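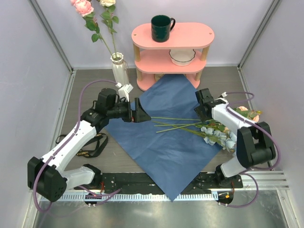

Can the bouquet be wrapped before the shelf has been put together?

The shelf should be assembled first. Its foot holds down the far edge of the wrapping paper during folding, and the upper tiers keep the mug, the bowl and the smaller items clear of the sheet.

Section 8. Wrapping and Displaying Artificial Stems

8.1 Scope of this section

This section applies to the Avo Display and Wrapping Set. It covers the preparation of the work surface, the handling of the Pededura artificial stems, the folding of the McKinnon paper, the tying of the Burton ribbon and the placing of finished arrangements. Assembly of the shelf is dealt with in the preceding section and should be complete, with all fasteners tightened, before any of the steps below are begun.

The set is intended for indoor use in shops, reception areas, classrooms and the home. The stems are decorative articles and should not be given to young children.

8.2 Before starting

Check that the following are to hand:

Shelf unit, three tiers, assembled
Ribbed vase with twine tie
Wrapping paper
Ribbon, printed
Artificial stems, assorted
Scissors (not supplied)
Clear adhesive tape (not supplied)

If any item is missing, quote set number 1183 when contacting the retailer. Single stems and replacement ribbon may be ordered under the same number.

The work surface should be level, dry and wide enough to take the opened sheet with space to spare on at least one side. Wipe the surface and allow it to dry fully. Paper of this weight marks readily, and a damp patch will show through as a dark stain that does not fade.

CAUTION: Do not use the upper tier of the shelf for scissors or any other sharp article.

8.3 Laying the paper

1. Unroll the sheet and cut a length of 700 mm. The cut need not be perfectly straight, as this edge is turned in later.

2. Lay the sheet on the work surface with one corner pointing away from you.

3. Slide the far part of the sheet up to the shelf and tuck the edge beneath the base. Lift the shelf slightly by its lowest tier to do this. The shelf should not be dragged over the paper.

4. Smooth the sheet with the flat of the hand, working from the shelf towards the front.

Note: Light creases and soft folds in the paper are acceptable and will be taken up in the gathering. A sheet that has been torn, or folded sharply across the middle, should be replaced.

8.4 Preparing the stems

The stems are packed flat and will need to be shaped before use. Allow sufficient time for this work, as the appearance of the finished bouquet depends largely upon it.

1. Remove each stem from its sleeve and hold it upright by the lower part of the main shaft. Do not hold it by the bloom.

2. Open the side branches one at a time, starting with the lowest. Ease each branch away from the shaft until it stands clear. 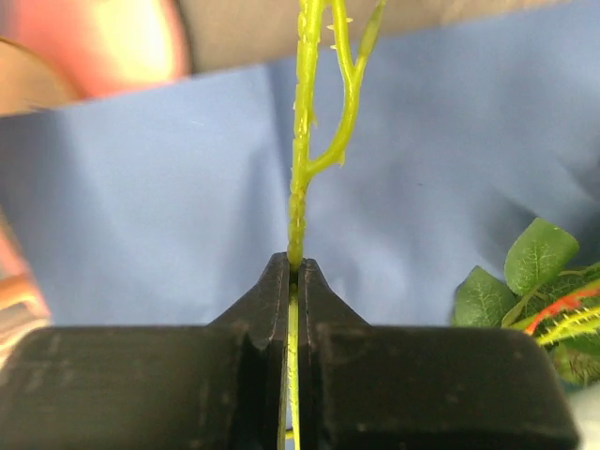 3. Take care with any stem which carries moulded thorns. The points are short and are made of the same material as the stem, but they can scratch the skin and will catch on ribbon, twine and loosely woven cloth. Grip such stems below the lowest side branch.

4. Turn the leaves so that the veined side faces outwards. Where a leaf has been pressed out of shape in packing, draw it gently between finger and thumb from the stalk to the tip.

5. Separate the petals of each bloom with the fingertips. Petals on the outer ring may be bent back further than those at the centre.

6. Set the prepared stem aside before taking up the next.

CAUTION: Do not use steam, hot water or a hairdryer to shape leaves or petals. Heat will loosen the adhesive and may cause the colour to run.

A bloom which comes away from its stem can usually be refitted. Align the hollow at the back of the bloom with the peg at the end of the stalk, and press firmly until it seats. Should the bloom remain loose, a small amount of craft adhesive may be applied to the peg and left to set overnight.

8.5 Setting out

Stems should be set out on the paper before they are bound, so that their lengths may be compared and the order decided.

1. Place the two plainest stems on the sheet first. These form the spine of the bouquet.

2. Bring their lower ends together so that they meet, and leave the upper ends apart. The angle between them should be narrow. A wide angle produces a bouquet which is difficult to gather and which tends to open again after tying.

3. Keep the ribbon to one side of the sheet. It should be unwound but need not be straightened at this stage.
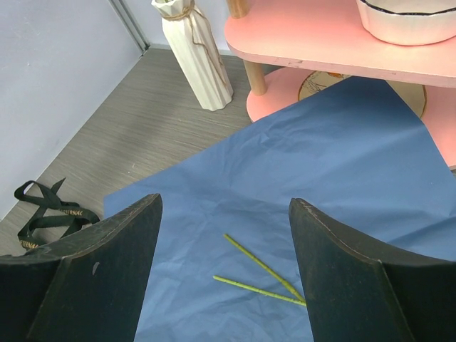

Figure 3. Two thin lengths on the blue paper, converging at one end, with the gold-lettered ribbon beside the sheet.

4. Lay the leafy stems over the spine, followed by the flowering stems. Taller blooms are placed towards the back and shorter ones towards the front.

5. Check that all lower ends finish at the same level. Where one stem is noticeably longer, it may be trimmed with wire cutters. Household scissors are not suitable for this purpose and will be damaged by the wire core.

6. Leave 200 mm of clear paper below the lowest leaf. This allowance is required for the turn-up described in 8.6.

Note: Where the bouquet is to include a mixed spray, that is to say a stem bearing blooms together with several kinds of leaf, the spray should be added last. It is the fullest item in the set and will conceal the others if it is laid down too early.

8.6 Handling a mixed spray

1. Take hold of the main stem beneath the lowest leaf and raise the spray until it is vertical.

2. Look at the spray from the front and decide which side is to be shown. Leaves which hang outwards on their own short stalks may be turned upwards if a more compact outline is preferred.

3. Where a coloured accent leaf crosses the green foliage, it should be brought to the front. Accent leaves are lighter in construction than the green leaves and should be moved by the stalk.

4. Lower the spray on to the other stems with the main shaft in line with the spine.
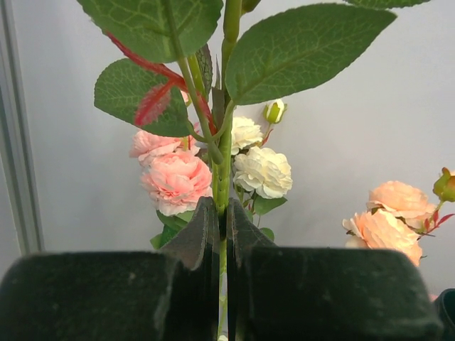 Figure 4. Mixed spray held upright by the main stem, with broad green leaves and a narrow red accent leaf.

5. Free any leaf which has become trapped underneath. Trapped leaves will take a permanent crease if left in this position under the wrapping.

8.7 Folding and tying

1. Release the paper from beneath the shelf. Hold the stems in place with one hand while doing so.

2. Turn up the clear paper at the foot of the bouquet and press the fold lightly.

3. Bring the left side of the sheet across the stems. Do not pull it tight.

4. Bring the right side across to overlap the left, and secure the overlap with a short piece of tape.

5. Gather the paper at the narrowest point with one hand. The blooms should stand clear of the upper edge.

6. Pass the ribbon round the gathered part with the lettering facing outwards. If the ribbon has tangled, lay it down and free the loops before proceeding. Pulling on a tangled ribbon will crease it and may lift the gold print.

7. Tie a single knot, turn the bouquet over to confirm that the ribbon is flat at the back, then complete the bow.

8. Trim the ends of the ribbon at a slant.

CAUTION: The printed side of the ribbon should not come into contact with adhesive tape. The lettering will be removed when the tape is lifted.

8.8 Placing on the shelf and in the vase

Finished bouquets are best displayed lying on a flat surface or leaning against a wall. They are not intended to stand unsupported.

Loose stems which have not been used in a bouquet may be placed in the vase. Lower them one at a time and turn each so that the bloom leans outwards over the ruffled rim. The twine at the neck is decorative and should not be used to lift the vase. As artificial stems are light, a tall vase may become unsteady when several large blooms lean the same way. A layer of clean dry gravel in the base will correct this. Water should not be added.

The shelf is suitable for cups, small bowls and other light articles. Heavier pieces should be kept to the bottom tier. Place items on the top tier well within the edge, with any handle turned so that it does not overhang. Check the round fasteners on the top board from time to time and tighten them if they have worked loose.

8.9 Care and storage

Dust the stems with a soft dry brush. Leaves may be wiped with a cloth that has been dampened and well wrung out, provided that they are dry before being wrapped again. The shelf may be wiped with a mild soap solution. Abrasive cleaners will dull the finish of the boards.

Unused paper should be kept rolled with the coloured side inwards. Ribbon should be wound back on to its card. Stems should be returned to their sleeves and stored upright or flat in the original carton, away from direct sunlight and from radiators. Nothing should be stacked on top of the carton, as the blooms are easily crushed.

Sets put away for the season in December should be inspected before they are next used. Any stem with exposed wire should be discarded.

Last revised Thu 25 June.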